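Prunirton library extends home delivery service

Friday, June 29, 2018

Prunirton Library Service has confirmed that its home delivery scheme will be extended to the villages of Catik and Wysocka from next month. The scheme brings books, large-print titles and audiobooks to residents who are unable to visit a branch because of illness, disability or caring duties.

The service began in February with 14 households in the town centre and now reaches 46. Deliveries are made every second week, and readers may keep up to eight items at a time. There is no charge for the service, and no fines are applied to items returned late.
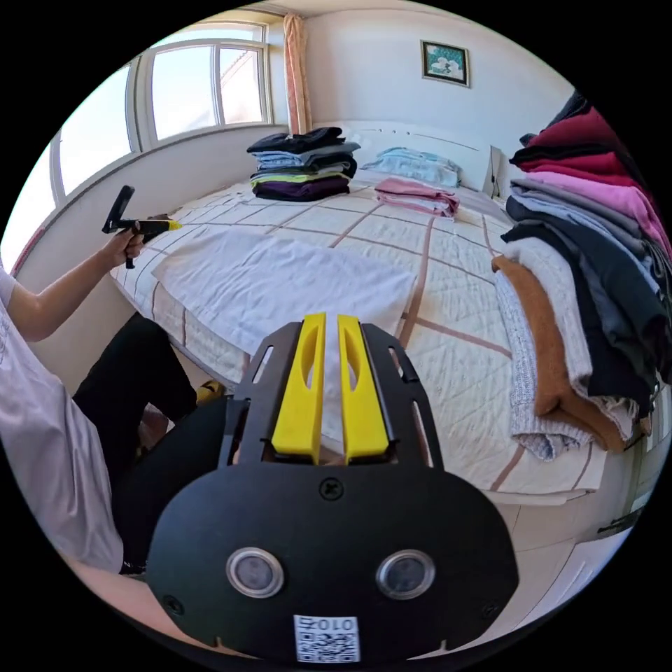

Applications for the extended scheme are open to adults of any age who live within the two villages. Staff will arrange a first visit to talk about reading tastes and the format that suits each person best. Many members read or listen in the bedroom, and relatives who sit beside the bed to read aloud may ask for a second copy of the same title. Lightweight paperbacks can also be requested – these are often easier to hold than hardback editions.

Kinga Tóth, who manages the service, said the response from readers had been very encouraging. "We have been asked for everything from sea stories to cookery books," she said. "The new round will allow us to reach people who have been waiting patiently for some months."

A further 200 audiobooks have been bought for the scheme and will be ready to borrow when the new round begins. Players can be lent to members who do not have their own.

Application forms are available from the front desk at Prunirton Library and from the Trastmont health centre. Completed forms should be returned to Michalis Konstantinidis at the library. A relative or carer may apply on a reader's behalf, with that person's consent.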